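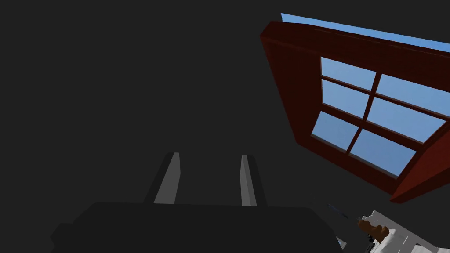

1/5
Casting news for Stonden. Lech Żak plays the father in our next show, Drovcombe. He was last with us in February, in a two-hander.

2/5
Rehearsals begin 24th October. It's a new script, so expect the running time to change. Right now it reads at up to 2 hours with the intermission.

3/5
We're using the small room again. 47 seats, no late entry once the first scene starts.

4/5
Members can book now. General sale opens when the last two parts are cast.

5/5
Pay-what-you-can night is the first preview. Book by phone or at the door.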